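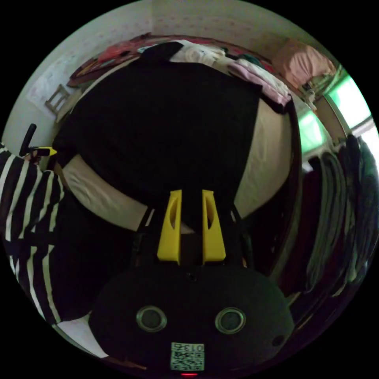 Credit hours measure scheduled time. They do not measure learning. A course may list 5 credits and still leave its outcomes unstated. An outcome names a performance that can be observed. "Understands parallel parts" fails the test; "identifies two upright yellow fingers as parallel" passes, as a grader can check it.

Reading: Ashby, chapter 2. Note her distinction between contact hours and workload.
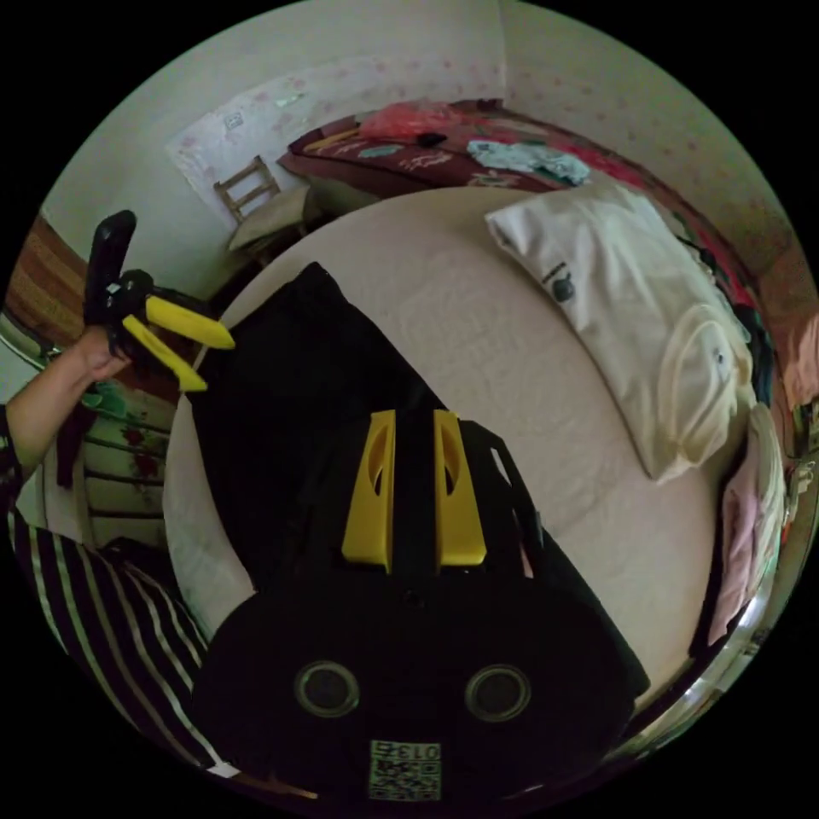
Workload includes reading, drafting and review. In the Biltby case, the catalog listed 308 hours and the student logs gave 800. Be ready to say which figure belongs in a program report.
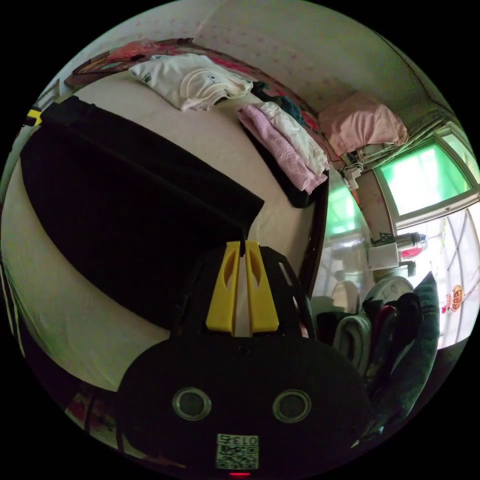

Bring one outcome from your own department, rewritten with a single verb.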